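# Drundance clinic adds instrumental swallowing exams

November 15, 2024

Drundance Speech and Swallowing has opened an outpatient service for flexible endoscopic evaluation of swallowing (FEES) at its main clinic. Adults referred for suspected dysphagia can now have the exam on site. Until now the clinic offered only a bedside or chairside assessment and sent patients elsewhere when an instrumental study was needed.

In a FEES exam, a thin flexible endoscope is passed through the nose to the level of the soft palate. The clinician views the throat and larynx while the patient eats and drinks measured amounts of food and liquid. The exam uses no radiation and no barium. It shows residue left after the swallow and material entering the airway before or after it. The view is briefly lost at the height of the swallow itself, and patients whose main complaint relates to that phase, or to the esophagus, will still be referred for a videofluoroscopic study.

Exams are performed by a speech-language pathologist with a second staff member present. The appointment is booked for a full hour, although the scope is normally in place for only part of that time. A written report goes to the referring provider within 3 working days and includes diet texture recommendations, liquid consistency and any compensatory postures tested.

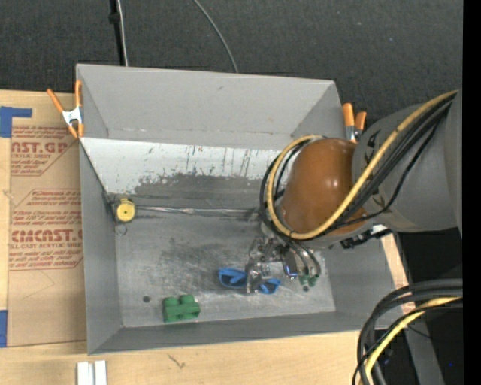

*A large gray open-topped bin on a light wooden tabletop.*

Sinéad Ó Riain, lead speech-language pathologist for the service, said most early referrals were expected to come from stroke follow-up, head and neck oncology, and progressive neurological conditions.

"A chairside assessment can raise the question of silent aspiration but it cannot answer it," Ó Riain said. "Patients have been placed on thickened liquids for months on the strength of a suspicion. We would like to test that earlier and retest it more often."

Repeat exams will be scheduled by clinical need – there is no fixed interval. The service keeps recordings so that a later study can be compared with the first on the same rating scales for residue and airway entry.

The clinic ran a pilot from February with 82 adult patients. Of these, 19 had their liquid recommendation changed after the exam, in most cases to a thinner consistency. The figures come from the clinic's own records and have not been published. Patients in the pilot were not randomly selected, and the clinic says the results should not be read as a general rate.

Referrals require a signed order, a current medication list and a note of any bleeding disorder or recent facial fracture. Patients taking anticoagulants are not excluded but are reviewed before booking. Topical anesthetic is not used routinely. Patients are asked to bring one or two foods that cause them difficulty at home, along with dentures and hearing aids if worn.

The pediatric program is unchanged. Children with feeding or swallowing concerns will continue to be seen by the existing feeding team, and the clinic has set no date for offering FEES to patients under 18. Referral forms for the adult service are available from the front desk.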